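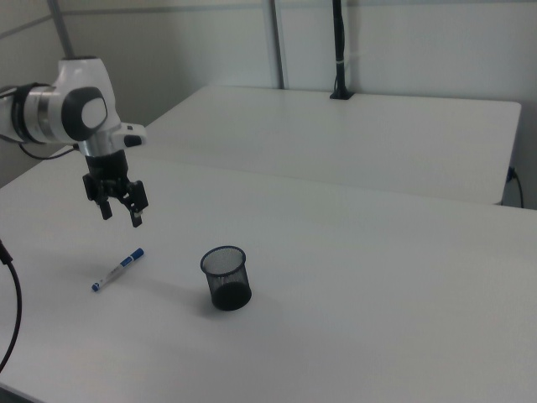

Consuelo Arrieta had been meaning to write the letter since June, and now it was November, and she had finally gotten as far as the marker. It had a blue cap and it lay on the white table at a slant, the way her father used to leave his, and she looked at it for a good long while before she did anything else.

She ought to say something about the pen cup first. It was black wire mesh, the kind you can see through if you lean down a little, and it had come with her from Balik, where she had shared a desk with a man who hummed, to Shahbazi, where she'd had a window, and then to this long pale room with its two white tables pushed up against each other. In its best years that cup had been so full you had to pull out three pens to get at one. Scissors, too, and a ruler, and a spoon she never did return to the kitchen.

"You could type it," her sister had said on the phone, 300 miles away and chewing something.

"I could," said Consuelo, and they talked about soup for a while.

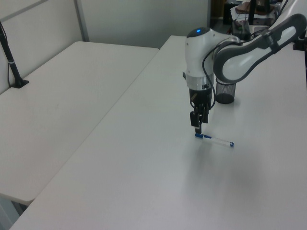
But it was her father's 66th birthday, and he liked a thing he could hold up to the lamp. He liked big letters, too, now that his eyes were going – so it would have to be the marker, and it would have to be one page, because with a marker you can't go on and on the way she usually did.

She thought about how to start. Dear Papa, of course, and then the news about the job, and then, if there was room left at the bottom, the part she had been saving up all summer. She was coming home.

She pulled her chair in closer and went looking for some paper.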